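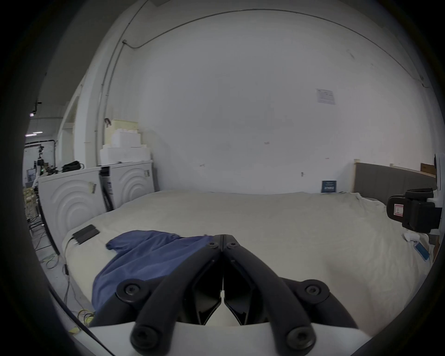 ## 4. House rules for hand-held gripper work on soft furnishings

Course handout, robot practice module. Notes prepared by Radka Hodžić; section 4.3 revised by Velimir Kos.

These rules apply to all recording sessions with hand-held grippers in the bedroom bay. They sit below the general safety rules of the Hamdale workshop. If the two disagree, the general rules win and the conflict is reported to Krešimir Stojanovska.

### 4.1 Terms

**Operator** - the person holding the gripper.

**Second** - the person who logs the episode and may call a stop.

**Target** - the object named in the task sheet. In the cloth tasks this is one garment or one piece of fabric.

**Bystander** - anyone else in the bay, seated or standing, including people waiting for their turn.

"Shall" marks a requirement. "Should" marks good practice, and a departure from it is written in the log.

### 4.2 Before the first episode

1. The operator shall close the fingers fully and check that the tips meet along their whole edge. A visible step between the tips means the linkage bolts need attention, and the tool goes back to the bench.
2. Bolts shall be checked by hand and then with the key. Thread lock is not a substitute for the check.
3. The operator shall walk the floor on the working side of the bed. Loops of cable are moved under the bed or against the wall. A coil lying in the walking path counts as a fault, even if it was there in the previous session.
4. Power strips on the floor should be at least 70 cm from the operator's feet in the working position.
5. The cloth shall be crumpled afresh for each episode. Do not flatten it first and do not copy the last shape.

Finger alignment is the item most often skipped. Closed fingers also give the reference position for the opening width, so a tool that fails item 1 will produce wrong widths for the whole session.

### 4.3 Objects on the bed

Phones, power packs, leads and small items left on the bedding are treated in one of two ways:

- **Declared.** The object is listed in the task sheet as background. It may stay, and it may be moved between episodes, but never during one.
- **Undeclared.** The object is removed before recording starts. If it is noticed afterwards, the episode is kept and marked U in the log.

A phone with a lit screen shall always be declared. The display can change during an episode, and a reader of the data must be able to tell this from a change in the task. Leads running over the side of the mattress should be declared as well, as they can be pulled by the sheet.

Operators shall not grip a phone, a power pack or a lead unless it is the target.

### 4.4 Bystanders

Bystanders may remain in the bay if they have signed the consent form and stay outside the reach of the operator. They need not stop what they are doing. A bystander who steps over a cable towards the bed ends the episode.

The second shall note the presence of bystanders at the start of each block - names are not recorded.

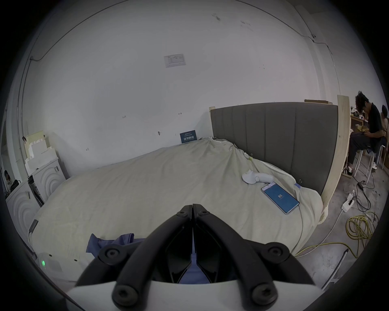 ### 4.5 Stopping an episode

Either person may stop an episode by saying "stop". The operator opens the fingers, lifts the tool clear of the bedding and waits. The reason is written down before the next episode begins, using the codes below.

| Code | Meaning |
|---|---|
| C | Cable or trip hazard |
| B | Bystander within reach |
| T | Tool fault |
| S | Sheet or cover dragged out of place |

After 3 stops with code T the tool is withdrawn.

### 4.6 Reading for the next session

Zorica Yordanov's note on cloth grasps, sections 2 and 3. Bring a completed log sheet from your own block.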